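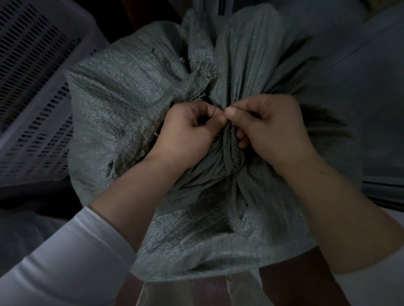

About Gurkano

Gurkano is a family company for grain and seed, working from the town of Povard. We buy from farmers of our area, we clean and sort what they bring, and we sell it to bakeries, small mills, poultry keepers and people who bake bread at home.

Our beginning

The company started with one cleaning machine and one rented barn. In that time the farmers of Povard had to drive 115 miles to sell a good harvest, and often they came back with a price that did not pay the fuel. My parents thought that a buyer closer to the fields could be useful for everybody. The first summer they worked with four farms. Today we work with many more, and most of the first families are still with us.

In the second year we moved to the old mill building on the Were road. The roof was in poor condition and we repaired it ourselves, one side before the winter and the other side after.

What we sell

Wheat, rye, barley, oats and buckwheat are in stock all year. Millet and field peas we have from September until they are finished. For gardeners we keep clover and mustard seed, sold by weight, also in small quantity.

Our own flour has the name Ciketti. It is ground slowly on stone, in whole wheat and light rye. Please keep it in a cool place and use it in three months, because we add nothing to it.

How we work

Every delivery is weighed in front of the farmer and tested for moisture the same day. If the grain is too moist, we tell it openly and we offer drying at a fixed price. We pay in 14 days. Each lot keeps its own number from the field to the customer, so you can always ask us where your grain has grown.

Our store room holds 970 tons, and last season we cleaned grain for 182 farms. It is not big for this business, but we like to know the people we buy from.

Visit us

The shop is open from Monday to Friday, 8 a.m. to 4 p.m., and closed for lunch between 12 and 12:30. During harvest the weighing place is open until dark. Orders over 840 pounds we deliver without charge inside the county. For smaller orders, please come with your own car, and we will help you to load.

Schools are welcome in June, before the harvest begins. Please write to us two weeks before your visit.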